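Derow Valley Visitor Lodging Association
Minutes of the February meeting

Held in the lower meeting room at Atwood House. The meeting opened at 4:30 p.m. with a quorum present. No names are recorded in these minutes, in line with the standing rule on published copies. Members are identified by office or by property.

1. Minutes of the previous meeting

Approved with one correction. Item 6 should read "shuttle stop at the lower ferry landing," not "upper ferry landing." The secretary will replace the posted copy.

2. Matters arising

2.1 Trail signs. The replacement signs for the lakeside loop have been delivered and are stored at the Morken depot. Installation depends on ground conditions. The county has confirmed that no separate permit is needed where an existing post is reused. Two new posts, both on the section north of the dam, do need a permit, and the application is in.

2.2 Bed tax filing. The change from quarterly to monthly filing was discussed at the previous meeting. The secretary has received the revised form and circulated it. Properties that close for the winter must still file a zero return for each closed month. Three members asked whether a single return could cover the whole closed period. The secretary has put this to the county in writing and has not had an answer.

2.3 Parking at the ferry landing. Carried over.

3. Visitor guide

The print run for the coming season was set at 800 copies. Last season's run was 500, and the rack at the ferry office was empty before the end of August. A member proposed a larger run on the grounds of unit cost. The proposal was not seconded.

Content changes agreed:

The fold-out map will show the Koyama footbridge as open. It was drawn as closed in the last edition.

Listings will be ordered by village and then alphabetically. The previous order, by number of rooms, is dropped.

Rates will not be printed. Each listing will carry a phone number and a web address only.

The page on boat rental will be cut to half a page. The space goes to the bus timetable, which must be checked against the operator's summer schedule before the file is sent to the printer.

Proofs will be available at Atwood House for members to inspect. Corrections must be in writing. Corrections given by phone last year led to two wrong listings.

4. Shuttle service

The operator has offered the same route as last season: rail station, Atwood, ferry landing, Morken, and return. The interval between departures would be 60 minutes. Several members had asked for a shorter interval on weekends. The operator's position is that this requires a second vehicle, and the quote for a second vehicle exceeds the amount in the budget.

Discussion covered the last departure from the rail station. The current last departure leaves before the evening train arrives. It was agreed to ask the operator to move the final run later and to drop the first morning run in exchange, with no change in total hours. If the operator declines, last season's timetable stands.

Luggage: the operator will carry two bags per passenger. Bicycles will not be carried. Members are asked to correct their web pages, several of which still state that bicycles are accepted.

5. Laundry and self-catering standards

The working group on self-catering units reported. The current listing standard requires "access to laundry" without defining it. Guests have raised this in comment cards, mostly in connection with stays of a week or more. The group proposed the following text, which was adopted with one amendment:

"A unit listed as having laundry must have a washing machine inside the unit or in a shared room on the same property. A machine at another address does not qualify. Instructions must be posted in the room. Where use is charged, the charge must be stated in the listing."

The amendment added the words "on the same property." It passed with one vote against. The member voting against asked that the reason be noted: two of that member's units share a laundry room with a neighboring building under separate title. The chair ruled that an existing arrangement of this type may continue for one season and will then be reviewed. 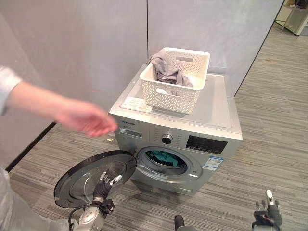 Item 5: front-loading washing machine, door open.

The group also looked at whether dryers should be required. No recommendation was made. A drying rack will be accepted as an alternative for the coming season, and the listing must say which of the two is provided.

Sheets and towels: the standard remains one set per guest per stay. Units offering a midstay change may say so in the listing.

6. Check-in hours

Members compared current practice. Check-in times range from early afternoon to early evening, and the ferry office reports repeated questions from visitors who arrive with hours to wait. A common check-in time was proposed and not adopted. It was agreed that every member will state check-in and check-out times on the booking confirmation, and that Atwood House will hold luggage for guests of any member property until 8 p.m. during the season. Guests must show a booking confirmation. Items left past that hour will be locked in the office until the next morning.

7. Off-season opening

The museum at Morken will open on weekends only until the spring timetable starts. The Koyama gardens remain closed, apart from the greenhouse. Members are asked not to promise access to the upper terrace, where the retaining wall is under repair. The gardens office will send notice when the terrace reopens, and the secretary will forward it the same day.

A member asked whether the association could publish a single page listing winter opening hours. Agreed in principle. The secretary will draft a page from information supplied by each site, with the date of last update shown at the top.

8. Finance

The account was presented and accepted. Dues are outstanding from four properties. A second notice will be sent. Under the bylaws, a property with unpaid dues at the time the guide goes to print is left out of the listings.

The invoice for the trail signs has been paid. The invoice for web hosting has been queried, as it includes a mailbox that was canceled last year.

9. Other business

9.1 Trash collection at Derow. The contractor has changed the collection point to the corner above the boat ramp. Units on the shore road should update their house notes.

9.2 Dogs on the ferry. The ferry company has confirmed that dogs on a leash are carried without charge on the open deck. They are not allowed in the cabin.

9.3 A request to use the association's logo on a privately produced map was declined.

10. Next meeting

Same room, same time. Agenda items to the secretary in writing. Item 2.3 will be taken first.

The meeting closed at 6:10 p.m.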